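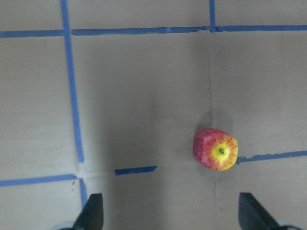 Workshop in Stolach keeps paper and tape for its marked tables

The Vasness workshop on Makowska Street in Stolach will go on covering its work table with brown sheet and blue painter's tape, after a review of table surfaces that ended in June. A proposal to fit a permanent printed top was considered and dropped. The workshop has set aside 3,950 euros for the surface over the coming year, covering sheet, tape, blades and the labour needed to change the covering.

The room measures 34 square metres and is used for placing and sorting everyday goods, mainly fruit, small balls and baskets. Items are set down on the table, moved between cells and put into containers. The grid gives the staff a common way of saying where a thing is, and allows a layout to be set up again on another day without measuring from the table edge.

The review was carried out by Rullik, a firm that supplies table coverings and marking materials to workshops and packing rooms. It looked at how well the surface kept its markings, how it behaved under rounded items, how easily it could be repaired and how long the table was out of use during a change.

Two coverings were compared. The first was the present one, in which sheet is laid over the table and the lines are added in tape. The second was a printed vinyl top with the lines already in place. The printed top gave straighter lines and needed less attention. It also reflected the ceiling lights, and staff found that pale items were harder to pick out against it at certain times of day. The brown surface is dull by comparison and gives a plain background for red, yellow and green goods.

Round items were treated separately in the report. An apple will rest on its side or on its base, and the position it takes depends partly on the shape of the fruit. On the vinyl, apples with a rounder side tended to roll a short way after being put down. On the paper they usually stayed where they were left. Rullik puts this down to the rougher surface, but adds that a raised tape edge or a crease may also stop a fruit that would otherwise roll. For that reason the report advises placing round goods well inside a cell when the exact position matters.

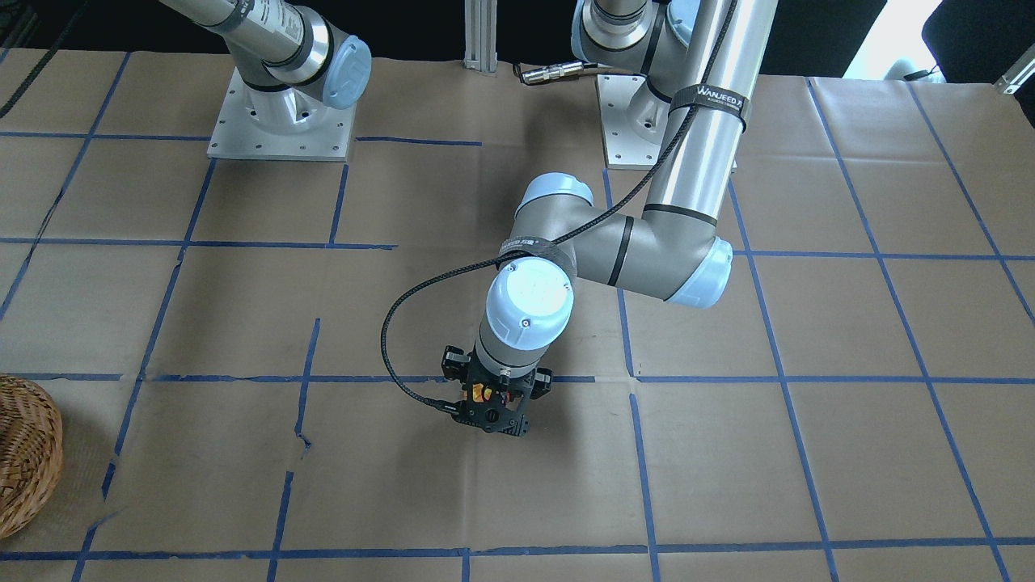 The marked table at Makowska Street, with blue tape laid over brown kraft paper.

Most of the report deals with the tape. Painter's tape was chosen when the table was first marked out, as it can be lifted with little damage to the sheet below. The drawback is that it creeps. Long strips laid in one pass may wander slightly, and strips made up of overlapping pieces can open at the join. Where a section has been lifted and put back, the new piece often fails to meet the old one exactly. The report lists wrinkles, offsets and small tears as normal wear for this type of surface.

None of these faults was thought serious enough to justify a change of material. A cell with a crooked side can still be named and used. The workshop has, however, agreed a rule for repairs. A line that is out of place by less than the width of the tape is left alone. A line that is further out is cut back to the nearest crossing on each side and laid again in a single piece. Short patches in the middle of a cell side are no longer to be used, although those already on the table will stay until the next full change.

Tears in the sheet are handled in a similar way. Small ones are pressed flat and left. Larger ones are cut out square and filled from below with a piece of the same stock, so that the edges do not overlap. Tape is not used to close a tear unless the tear lies on a grid line. Blue tape elsewhere on the surface could be taken for a marking.

A full change of covering takes two people most of a morning. The old sheet is slit along the table edges and rolled up with the tape still on it. New sheet is cut around the metal base plates on the table, drawn tight and fixed at the edges before any marking is done. Lengthwise lines go down first, then the cross lines. The workshop had previously worked the other way round, and the report found that this left the long lines slightly raised at each crossing, with more lifting at those points later on.

Baskets gave the clearest argument for keeping to large cells.
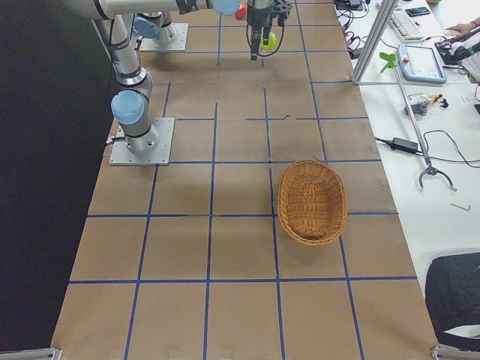 A container with an oval base rarely sits neatly within a square, and staff had asked whether a basket lying across a line should be recorded under one cell or both. The workshop will now record both, starting with the cell that holds the greater part of the base. If the two parts look equal, the cell nearer the long edge of the table is given first. The same method applies to trays and shallow bowls.

Rullik had suggested a finer grid at one end of the table to make such records more exact. The workshop decided against it on the grounds that more tape would mean more raised edges, and that small items would more often come to rest on a line. The existing cell size will be kept over the whole surface.

Lettering was discussed as well. Marking each cell with a letter and number would make records quicker to check, but ink on the paper cannot be removed, and paper labels would add more edges. For the present, cells are to be counted from a fixed corner, and a printed plan will be kept on the wall next to the door. The plan will be replaced whenever the covering is changed.

Shadows were raised by staff during the review, though they were not part of the original brief. Under the present lighting, goods on the table cast soft shadows that can fall across a neighbouring line – a minor matter when sorting by hand, but one that makes line faults harder to spot. Inspection of the tape will therefore be done before any goods are set out.

The next full change of covering is planned for the autumn. Rullik will supply the sheet in a slightly heavier grade, with the same finish and colour. The tape stays the same.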